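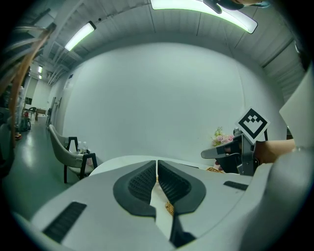 Two grippers, one with the square marker on top.

From: Modupe Ibrahim
To: Restano Street co-op list
Date: 05/04/2018
Subject: Re: Re: compost bins, again

Apologies for the length. I've read the whole thread on my phone on the tram, so I may have missed a finer point of the banana peel debate.

Carrilho Court wrote:
> We have 60 households and one green bin that anyone
> remembers to use. Unit 6 says the new bins from Rurance
> are too tall for the kids. Can we please just go back to
> the old ones? Also, who put a doona in there?

On the height: I measured, and the rim comes up to my ribs, so Unit 6 has a point. Rurance will swap them for the shorter model if we pay the delivery, which they've quoted at $316. The shorter ones hold less, so we'd need a second pickup over summer, and that takes it to $373. I don't love either number, but I love the stepladder idea a good deal less.

On the old bins: they've gone. I watched them leave on the back of a ute, lids flapping. One had been home to a family of rats with better attendance at our working bees than most of us.

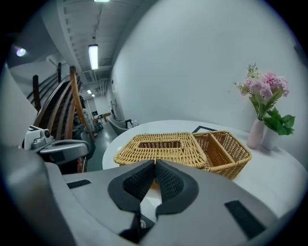
On the doona, I have no information and would prefer to keep it that way. It's out now and in the general rubbish, where it took up the entire skip. If it was yours, I hope you're warm enough.

What I'd suggest is that we keep the tall bins until the end of June and put a small caddy by each stairwell for the kids to tip their scraps into. Whoever's on the roster empties the caddies into the big bin at night. Trinirov Hardware has caddies with proper clip lids, in a shade of green that's hard to defend but does go with the fence.

The roster is on the laundry door. There are still gaps in it — quite large ones — and a pen on a string for anyone moved to fill them. Please write your unit number as well as your name, as we have three Davids and they've begun blaming each other.

Tea bags: the plain paper ones can go in. The silky pyramid ones can't, however much they cost. Same for fruit stickers, which I'm still picking out of the tomato bed from last year.

Modupe
(Unit above the bins, hence the interest)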